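Search this site Go

Can a Machine Tidy Up After You Yet?

By Geeta Solanki
Mar 27, 2025

Trygve Sjöberg has a short answer when people ask if a robot can clean a kitchen drawer. "Some of it," he says. "Slowly."

Sjöberg runs the handling group at Soltar, a small automation shop in Mudton. For most of its life the company built lines that moved the same carton to the same spot all day. Last October it started on household things, the kind that end up in a heap. The test set has 108 items, and no two of them ask for the same grip.

A hairbrush is one of the harder ones. The handle is smooth and round, the bristles give way under pressure, and the weight sits toward one end. The arm has to settle on a spot and close two padded fingers around it without knocking the rest of the pile. 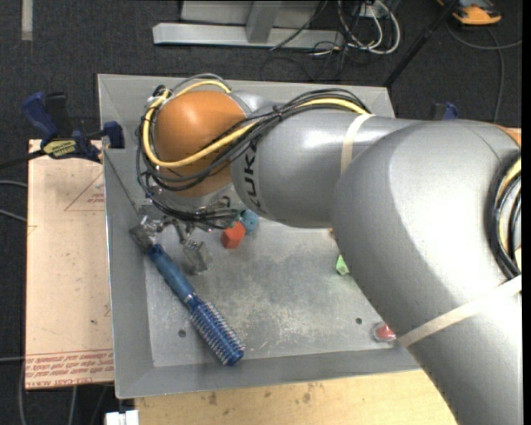
What the numbers say

In the latest round the KUKA arm made 500 tries at pulling single items from a metal bin. It got 450. Most of the misses came when two objects were touching or one lay flat against a wall.

A person clears the same bin in 20 seconds. Sjöberg won't give a time for the robot, except to say that he goes for coffee.

Where it might work first

Gilmartin, a repair depot in Uvlow, wants to try the system on returned parts, which arrive mixed in tubs. The light there is steady and a worker is always close by. Homes are further off. Sjöberg has two kids and says their bathroom shelf would stop the project cold.

Contact us | Copyright 2025 | Back to top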